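Asunto: Re: [catalogo-tec] Normalización de encabezamientos en la migración a Leka
De: Inmaculada Iglesias
Para: lista catalogo-tec

Danica Jurić escribió:
> En la carga de prueba de Bremau quedaron 2,027 registros de autoridad
> sin enlazar. Casi todos llevan signos diacríticos en el campo 100.
> ¿Conviene corregirlos en origen o después de la carga?

En origen. El fallo no está en los datos, que son válidos, sino en la forma de codificarlos. El sistema antiguo de Wasgate exporta los caracteres acentuados descompuestos (letra base más diacrítico combinante) y Leka compara cadenas de bytes sin normalizar. Dos encabezamientos idénticos en pantalla no coinciden en el índice.
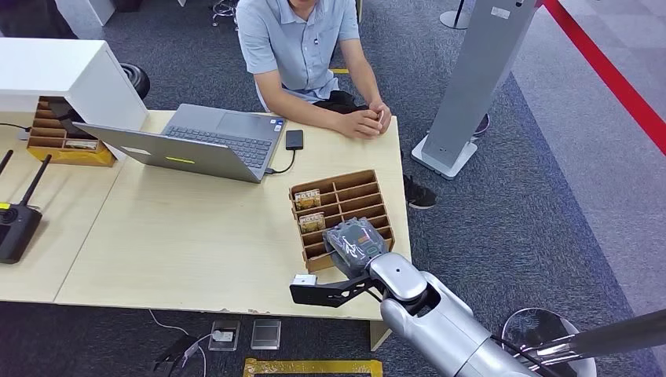
Última modificación de esta página: 2018-12-08

El procedimiento que seguimos en Isville consta de 4 pasos:

1. Exportar las autoridades en un fichero aparte, sin los bibliográficos.
2. Convertir todo a NFC. Comprobar antes que la posición 09 de la cabecera lleva el valor «a»; si está en blanco, el conversor supone MARC-8 y estropea la eñe.
3. Recalcular las longitudes del directorio. Al componer los caracteres cambia el número de bytes.
4. Cargar primero las autoridades, reindexar y después cargar los bibliográficos.

Respecto a los puntos finales en el subcampo $a: no los quitéis de forma masiva. En los nombres con inicial el punto forma parte del encabezamiento. Nosotros lo hicimos en junio y hubo que restaurar la copia.
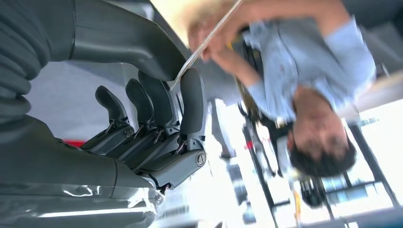

Quedan los duplicados verdaderos, es decir, autoridades creadas dos veces con fechas distintas en el $d. Esos no los resuelve la normalización. En nuestro caso eran 40 y se revisaron a mano, con la fuente del campo 670 delante.

Danica, ¿puedes enviarme 2 registros de los que fallan, en ISO 2709 y sin pasar por el editor? Con MARCXML no se ven los errores del directorio.

Inmaculada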